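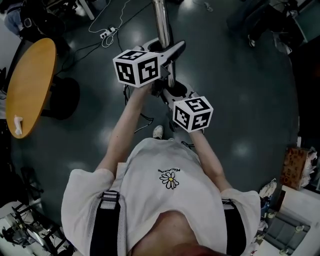

Furniture, Cables and Walking Space in a Shared Workroom
Student project report
Zeeshan Afridi
Technical College of Clekodholm, Department of Interior Planning

1. Background

The room I have studied is called the Flindau room in our building. It is used by several groups of students and staff, and each group brings its own things into it. The room has a smooth dark floor, a round wooden table, chairs, shelves along one wall, and in general a number of boxes which are waiting to be unpacked or thrown away. When the room was given to the department it had no plan for the furniture. The furniture was put where there was space on the first day, and mostly it stayed there.

My project was to find out how the room is used for walking, standing and sitting, and to propose a better arrangement with the furniture we already have. The department allowed a budget of 3000 kroner for small purchases. No walls, doors or fixed sockets could be changed.

At the beginning I wanted to include the lighting and the sound also. My supervisor advised me to leave them out, and I am glad that I followed this advice. The question of the floor was large enough.

2. Questions

I worked with two questions.

Where do people have to walk around something, step over something or move something before they can begin?

Which of these places can be improved by moving furniture, and which of them need a rule that all the groups agree to?

3. Method

I sat in the room during seven working sessions in August, always between 9.00 and 12.00, with a floor plan on squared paper. Each time a person changed direction for an object, stepped over a cable or moved a thing out of the way, I made a small mark on the plan. I call this a "stop" in the report, even if the person did not really stop. I did not write down who the person was.

After each session I measured the free width between the large pieces of furniture with a tape measure. I used 1000 mm as the width which I wanted for the main walking path. In this width one person can carry a box in front of the body and still turn comfortably. Two persons can pass each other if one of them turns the shoulders a little.

I also spoke with the users of the room, but not with a fixed list of questions. This was a weakness. Some people talked for a long time about the coffee machine in the corridor, and it was not easy to bring them back to the floor.

4. Results

In total I marked 126 stops. When I put all the plans on top of each other against the window, the marks made three dark areas, and the rest of the plan was almost clean.

Stops by cause:
Cables and power strips on the floor: 58
Table and chairs: 34
Boxes and packaging: 23
Other things: 11

4.1 Cables and power strips

The largest group was the cables. The fixed sockets are on the long wall, but the work is done in the middle of the room, so a power strip is put on the floor and the cables go out from it in different directions. A black cable on the dark floor is difficult to see. A white one is better in this respect, but it becomes dirty and people find it ugly.

I noticed that persons who use both hands for their work do not look down very much. They know that there is a cable and they feel for it with the shoe. Visitors do not have this habit. Most of the stops by the door side were visitors who saw a cable late and made a long step.

The floor is easy to clean, and it also reflects the ceiling lamps. From some directions the reflection and a thin cable look nearly the same. I had not thought of this before I sat in the room myself.

4.2 The round table

The table is popular and I do not suggest to remove it. It has a light top with a warm orange colour, and people put down on it whatever they have in the hand: keys, a cup, a used tissue, a screwdriver. It stands on one base in the middle, which is good for the knees.

The problem is that a round table has no side which can go against the wall. In its present place the chairs are pulled out into the walking path. With the chairs pushed in, the free width at the narrowest place was 1040 mm. With one chair pulled out it was 610 mm. One user said that the table is "always in the way and always needed", and I think this is a correct description.

4.3 Boxes and packaging

Cardboard boxes come into the room with deliveries and are opened there. Often paper and other packing material is left in the box with the upper part sticking out, and then it is not clear to others if there is still something inside. For this reason they do not throw it away. I followed one box through five sessions. It was moved four times and it was opened by different people to look in it. At the end it contained only paper.

5. Proposal and trial

I made a new plan and we tried it for two sessions after the first seven. The stops from the trial are not included in the numbers in part 4.

The table was turned out of the walking path and moved 700 mm nearer to the window wall. The chairs now open towards the window. The free width was then 1150 mm with all chairs in use.

The power strip was placed at the foot of the long wall when the sockets there were sufficient. When power was needed in the middle, the cable had to go in a straight line from the wall and be covered with a low rubber cable cover. We bought two such covers from the shop Durside. They are grey with a yellow edge, and they can be seen well on the floor. Together with a roll of cable ties and a small hook rail they cost 1840 kroner, so the budget was kept.

For the boxes I put a strip of paper tape on the shelf wall and marked a field below it on the floor. A box which stands in the field must have a note with a name and the word "full" or "empty". Empty boxes can be taken away by anyone.

In the two trial sessions I marked 19 stops. The average in the first part was 18 for one session, so this is 9.5 against 18. I must be careful here. Two sessions is a small number and the users knew that I was testing something. They were perhaps more tidy than usual.

The cable covers worked well for walking, but not for things on wheels. A trolley from the Tedesco workshop next door could not pass over the cover with a full load and had to be lifted. If the covers stay, a flatter model should be tested at the place where the trolley goes.

The field for boxes was used from the first day. The notes were used less. Three boxes had a note, one had only a name, and on one somebody had written "soon".

6. Discussion

I expected that the furniture was the main problem, as this is my subject of study. The marks showed me something else. The table and chairs caused fewer stops than the cables, and a cable can be moved in ten seconds by the person who has put it there. What is missing is a usual place for it.

There is also a question of how much order a workroom should have. Some of the users were worried that the plan would make the room stiff. They want to put the table aside for one afternoon and use the whole floor. I think this must be possible. In the final plan I have therefore drawn only the walking path and the field for boxes with thick lines. The table has a thin line and can be moved, if it is put back in the evening.

My method does not show the time which people lose, only the places. A person who steps over a cable loses nothing on a good day. I would like to have measured also how long it takes to prepare the room in the morning and to clear it afterwards, but I began too late with this and the notes are not complete enough to use.

7. Further work

The plan hangs inside the door, and a copy in A3 is with the department office. The marks on the floor are made with paper tape and will have to be renewed when the floor is washed. I have left the two remaining metres of hook rail on the lowest shelf, together with the screws.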